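Refinishing a tabletop: oil or poly?

grainchaser22
Ok so I picked up a square wooden table at a yard sale and I finally have time to deal with the top. Previous owner used some kind of wax on it and every glass leaves a ring. I'm torn between Arboleda hard oil (the satin one) and plain old water-based poly from the hardware store. We eat on it every day and my kids are not coaster people. What would you do?

mudroom_max
Poly, three thin coats, done. I've had the same poly top for years and it gets wiped down with whatever rag is closest.

tansy_and_rye
Oil!! Poly looks fine until it gets a scratch and then you have to sand the whole thing back, ask me how I know. With oil you just rub a little more in on the bad spot and go make dinner. I did my kitchen table with Arboleda last October and I still pet it when I walk by.

mudroom_max
You also have to re-oil it twice a year forever. That's the part the oil people always skip.

tansy_and_rye
Takes me 22 minutes with a cotton T-shirt lol. I timed it once during a podcast.

oldplankroad
Whichever you pick, get the wax off first. Mineral spirits, then wipe, then do it again with a clean rag - wax hides down in the grain and poly will fisheye all over the place. Then sand with the grain, 120 and up to 180. I wouldn't go to 1000 like some videos tell you, the oil has nowhere to go.

grainchaser22
Good to know, I had a pack of 1000 in my cart already! Is Grilico any good for the stripping part? The guy at the store kept pushing it.

oldplankroad
Never needed it for wax. Save your money.

fennelhouse
I'm with tansy on this one. Mine was a dull gray mess when I got it, and oil brought the honey color right up without that plastic shine.

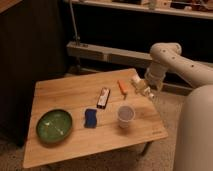 I did 2 coats and let it sit overnight in between, and I kept hot pans off it for a couple weeks. My only gripe is the smell, so open a window.

mudroom_max
Ok that's a nice color, I'll give you that. Still wouldn't trust it with grape juice.

grainchaser22
Going with oil, I think. I'll try it on the underside first and report back. If it goes badly, max gets to say I told you so.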